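Arm keeps dropping out mid-pick, gripper stays shut. Anyone else?

Page 1 of 1

benchmonkey
Right, I've lost most of an evening to this so I'm throwing it open. Two white arms on one table, both with the Baert parallel gripper on the end. The left arm is fine, never puts a foot wrong. The other one picks something up, lifts it a little way and then just faults. Motors hold, gripper stays clamped on whatever it's got, and the controller says "comms timeout joint 5". Clear it, carry on, and it'll do it again inside 40 picks or so. Sometimes on the very next one!

So far I've swapped the gripper cable, reflashed the joint firmware and dropped the speed right down. Slower did seem to help for a bit and then it didn't.

pottering_pete
What supply are you running it off? And is it one supply for both arms or one each?

benchmonkey
One each, 24 volts. I did put a meter on the bad arm and it sat there looking perfectly healthy, even when it faulted.

pottering_pete
A meter won't show you a dip that short though. You want a scope on it. My money's on the supply, it's nearly always the supply.

Sanne Claeys
I don't agree, sorry Pete. If it was sagging you'd expect the undervoltage warning first, and you'd expect it on the fast moves. Mine did exactly this last March with the Festow arms and it was the comms cable at the elbow. It had been clipped too tight, so each time the arm reached out it pulled on the plug. Looked fine, felt fine, wasn't fine.

Does it fault in the same bit of the table every time? I wasted ages before I thought to write down where mine was stopping.

benchmonkey
Ooh. Now you mention it, it's mostly at the back, round the clear rack. I'd put that down to most of the work being there. We're doing chemist's shop sort of stuff, pill bottles and packets and a few awkward things thrown in to keep it on its toes, so it spends half its life reaching in and out of that rack. 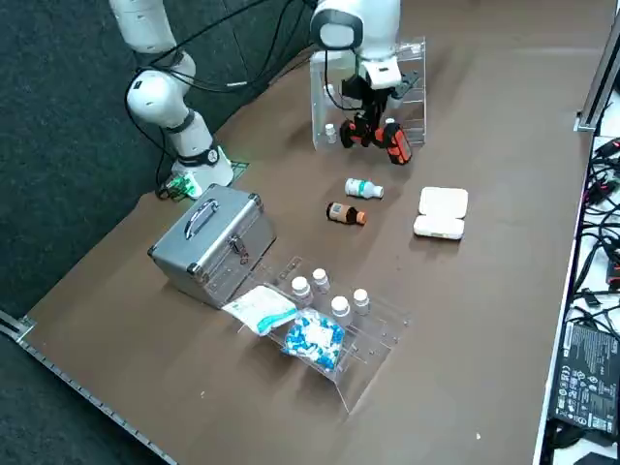

The annoying part is what happens next. With the fault up, the gripper won't take an open command, so you're stuck with an arm holding on to something and the only ways out are a full reset or pulling the power. Last night I pulled the power with my other hand under it (I know, I know) and the whole arm came down. Missed my fingers, but it gave me a proper fright.

gantry_gary
Never mind the cable, stop there a minute. Do these not have brakes???

benchmonkey
Nope, no brakes on this size. They hold themselves up on the motors and that's your lot.

gantry_gary
Then nobody should be cutting power with a hand anywhere near it. Get a strap on it or get a second person to take the weight, and only then switch off. I'd stop using it altogether until it's sorted.

pottering_pete
Bit strong Gary, it's a little bench arm, it isn't going to take anyone's head off.

gantry_gary
It'll break a finger quite happily. I've got a bent one to prove it, from a smaller arm than you'd think.

Sanne Claeys
I'm with Gary on the hand, less so on stopping completely. You need to move it to find the fault. Try this: nothing in the gripper, low speed, send it out to the back and home again 100 times. If it drops out, give the elbow plug some slack and run the lot again. Change only the one thing, please, or you'll never know which it was.

benchmonkey
OK, did that this evening with everyone standing well back. It faulted 8 times as it was, every one of them near full reach. Then I undid the clip, gave the cable a bit of a loop and ran it again, and not a single fault!

pottering_pete
Hmm. Fair enough, that does look like the cable. I'd still scope the supply.

Sanne Claeys
Don't just leave it with the slack, the plug is probably damaged by now. Order a new lead, and check the left arm's clip while you're at it.

benchmonkey
Lead's on order from Plarar. Left arm was clipped just as tight, so I've loosened that too. Still no idea how to get the gripper to let go during a fault. Has anybody managed it on the Baert ones?

gantry_gary
There's a release setting in the newer firmware, but think before you turn it on. It'll drop whatever it's holding. I'd take stuck over dropped most days.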